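Plovisside workshop to open its doors for robot picking demonstrations

JILTAMWOOD - Visitors will be able to watch robot grippers sort and pick up household objects and fruit when the Plovisside automation workshop holds its open day in December. Doors open at 10 a.m. and the last demonstration starts at 3:30 p.m. Entry is free.

The open day is run by Cheng Automation, which has operated from the Plovisside building since moving out of its former premises at the Jiltamwood rail yard. The company builds and tests handling equipment for small packing sheds, food distributors and repair depots. It is the first time the test area has been open to the public during working hours.

Two demonstration stations will run through the day. The first covers picking single items from a box. The second covers placing items into trays for weighing and labelling. Staff at each station will answer questions, and visitors can ask for a pick to be repeated.
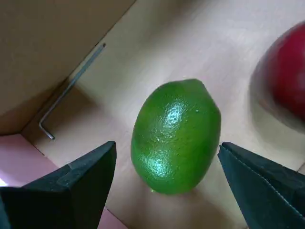 Nistinero is the company's picking program, and it will be on show at the first station. It was set up to deal with mixed goods, where the next item may be a different shape, weight and finish from the last. Past work in the program used 3292 recorded picks, and the results are now being used to set grip width and closing speed for each type of item. A shiny, rounded item such as a green lime calls for a different approach from a thin steel Allen key lying flat on the floor of the box, and the gripper fingers have to be opened wide enough to come down on either side of the fruit. Glare on glossy surfaces is also part of the testing, as bright spots can make the outline of an item harder for the software to judge.

Visitors are welcome to bring a small item from home for the afternoon session. Items should fit in one hand and must not be sharp, breakable or valuable. Staff will decide on the day which items can be tried.

Places at the demonstrations are limited to 433 across the day, and each visitor will be given a time on arrival. School and community groups should book ahead through the front office. Children under 12 must be with an adult. Closed-toe shoes are required in the test area, and prams can be left at the entrance.

The building has step-free access from the car park. Parking is free, but the gravel lot behind the building will be closed for deliveries until noon. Tea, coffee and sandwiches will be sold in the front room.

Media wishing to film or photograph the demonstrations are asked to contact the Cheng Automation front office before the open day. Filming is permitted at both stations. The calibration room will remain closed.

- ends -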